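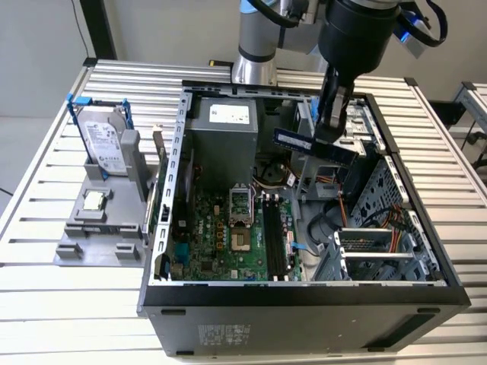
Tratach Bench is a robotic work cell for taking apart and refitting desktop computers, sold by Canpolat as a kit or a leased service. Designed by Barış Altıntaş. First shown in June, at the Skikemari repair hall.

Overview

One arm, one gripper, a bench of aluminum extrusion rails. The tower goes on its side with the panel off. Parts such as memory modules, processors and hard drives are handled by the arm, and a plastic fixture tray next to the case holds drives and CPUs. Opening the case is still a job for a person.

Versions

Base kit: arm, gripper, tray, software. Listed at 2549 euros, bench not included. The leased version adds remote setup and spare gripper fingers, 132 euros a month, minimum term one year. A version without the arm (tray, rails and software only, for owners who allready have one) costs 1240.

Software

Runs on Flastona, Canpolat's own job editor. Stores up to 32 case layouts. New layouts are taught by hand, slot by slot, wich reviewers found slow. No undo in the first release, added later.

Reception

Mixed. Memory swaps got good marks. Cable handling did not, and one trade review called the manual "thin and badly translated". Noise levels fine. Small repair shops complained about the price of replacement trays, which are sold only in pairs.

See also: Flastona (software), Canpolat

Page last edited Aug 30, 2026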